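Home News Opening Hours Rooms Jobs Contact

Eating at the Work Tables: New Clearing Rules Start at Choo House in January

People who eat lunch at the shared work tables in Choo House, Stesdale, will be asked to sort and clear their own takeout containers from January. A pulp bowl, a paper cup, clear plastic boxes with fruit in them and a paper carrier bag can easily end up on one table by early afternoon.

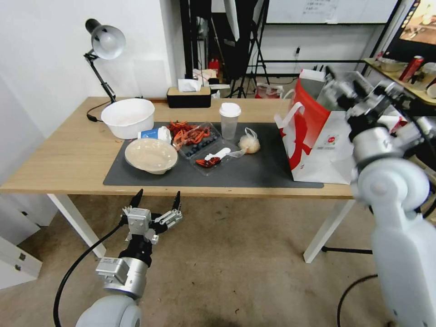

What is changing

Until now, lunch leftovers on the second floor went into one large bin by the stairs. Whatever was left on the tables was picked up by the evening cleaners, who put it in the same bin.

Under the new rules, that bin goes. In its place there will be a sorting shelf with 5 openings along the wall next to the sink. The openings are for food scraps, clear plastic, paper and pulp, cups, and everything else. A separate hook beside the shelf is for carrier bags that are clean enough to be used again.

Anyone who eats at a table is expected to clear it before leaving, or by 2:30 p.m., whichever comes first. The evening cleaners will still wipe the tables and do the floors, but they will no longer sort food packaging.

The rules cover all shared tables on the second floor. They do not apply to the private offices on the third, where tenants have their own bins and their own collection. The ground-floor meeting room is also left out for the time being, as it is booked mostly by outside groups who bring in their own catering and take it away again.

Why now

The building pays for waste by the container, and the charge for mixed waste is higher than the charge for sorted waste. According to Kyung-tae Oh, who manages the building, the second floor filled 316 bags with mixed waste over the past year. Most of it was lunch packaging.

"It's light, but it takes up a lot of room," Oh said. "A clear plastic box with three blueberries left in it fills the same space as a full one. You put the lid down, it goes in the bin, and the bin is full by one o'clock."

Oh said the other reason was the state of the tables in the afternoon. The work tables are shared, and people who arrive after lunch have complained of sticky surfaces and of having to move someone else's food before they can sit down. Complaints usually come on Friday, when the building is busiest and more people order in.

"If you come at two and there's a cup on its side and a bun in a bag, you don't know if the person is coming back," he said. "So you don't touch it, and neither does the next person. It sits there until six."

Packaging is the hard part

Much of the food eaten in the building comes from the shops on Usulside, a five-minute walk away. Oh spent part of the fall going through what was being thrown out, and he said very little of it was all one material.

Paper cups were the biggest problem. Many have a thin lining on the inside, and the sorting plant in Dulmont does not take them with ordinary paper. That is why cups get an opening of their own. Plastic domed lids should come off and go in with the clear plastic, and straws go in with everything else.

Clear hinged boxes and trays are accepted at Dulmont if they are free of food. They do not have to be washed with soap. A quick rinse under the tap is enough, and a wipe with a tissue will do for boxes that only held fruit or bread.

Pulp bowls can go in with paper if they are clean or nearly so. If a bowl has soaked up oil or sauce, it belongs with food scraps. Oh admitted that the line between the two is not always clear and said people should use their own judgment.

"A bowl that had salad in it is probably fine," he said. "If it had curry in it, you'll know."

Plastic cutlery is not accepted for recycling at all. White spoons and forks are too small for the machines at the plant and should go in with everything else. The building will keep a drawer of metal cutlery next to the sink so that people can turn down the plastic kind when they order.

Small plastic bags, such as those used for buns and rolls, should be untied and emptied first. A knotted bag with food in it cannot be sorted by anyone, and the plant will reject the whole load if it finds too many of them.

Bags for the hook

Paper shopping bags with rope handles are to be treated differently from other paper. They are strong enough to be used several times, and the building wants to keep them.

Any bag that is dry and clean inside can be folded flat and hung on the hook. People going out to collect lunch for a group are encouraged to take one. When a bag is worn out, the rope handles should be pulled off before the paper is put in the paper opening.

Two of the Usulside shops have agreed to fill a bag brought in by the customer. Oh said he was still talking to the others.

Basins, mats and lamps

Several of the tables have dark gray mats, and people have asked whether food is allowed on them. It is. The mats wipe down more easily than the light wood underneath, and crumbs can be shaken off over the sink. They should go back on the same table and should be dry before anything made of paper is put on them.

White plastic basins are being handed out for carrying things to the sink. They hold a full lunch, including cups, and they stop drips on the floor between the table and the shelf, a distance that can be fairly long if you are sitting by the windows. Basins should be rinsed and brought back to the table afterward. They are not for storing food, and they are not for leaving things in until later.

Boxes of tissues will stay on the tables. The building bought 200 of them last year and has ordered 200 again this year. Used tissues go in with everything else, even though they are paper.

Desk lamps should be moved back and their cords kept clear of food. One lamp had to be replaced in the fall after soup got into the base. Please turn a lamp off at the switch before wiping near it.

What to do at the end of lunch

A sheet with the steps will be put up over the sink before the rules start. It reads as follows:

1. Put lids, cups, boxes and bowls in the basin and take them to the sink.
2. Tip any leftover food into the first opening. Drinks go down the sink, but not ice with fruit in it.
3. Take lids off cups.
4. Rinse or wipe the clear plastic boxes.
5. Sort everything into the openings.
6. Wipe the mat and the table.
7. Rinse the basin and bring it back.

Oh timed himself doing this with his own lunch and said it took under three minutes, most of it spent waiting for the tap to run warm.

Leftovers that are still good

Food that has not been touched can be kept in the refrigerator under the counter. It has to be in a closed container with a name and a day written on it. The refrigerator will be cleared every Friday at 5:30 p.m., and anything without a name will be thrown out, container and all.

There has been a habit of leaving spare fruit and bread out on the tables for others to take. This will still be allowed, but only on the counter beside the refrigerator and only until the end of the same day. Cut fruit and anything peeled should not be left out. Several tenants asked for this rule after fruit flies were found on the second floor in September.

Mixed views from tenants

Tenants were told of the plan in a notice last month and were asked for comments. Most of the replies that came in were in favor, though a few people said five openings were too many and that they would forget which was which. One suggested that the openings be marked with real packaging glued above each one instead of words. Oh liked the idea and has started to save clean boxes and lids for it.

Others asked why the tenants should do work that the cleaning charge already pays for. Oh said the cleaning hours were not being cut. The time saved in the evening will be used on the stairs and the entrance, which have needed more attention in wet weather.

There was also a question about people who have trouble carrying things or standing at the sink. Anyone who would like help clearing a table can ask at the front desk, which is staffed until 6 p.m.

First weeks

There will be no fines and no warnings. For the first few weeks, someone from the front desk will be near the sink between noon and 2 p.m. to answer questions about where things go.

The results will be looked at in spring, once there are enough weight slips from Dulmont to compare with last year. If the amount of mixed waste goes down, the building plans to put part of the savings toward a second sink at the window end of the floor. If it does not, the single bin may come back with a smaller opening, and the charge for it would be added to the monthly rent.

Questions and comments can be left at the front desk or sent through the contact page. Anyone missing a basin or a mat from their table should also let the desk know, as there are a few spare ones in the supply closet.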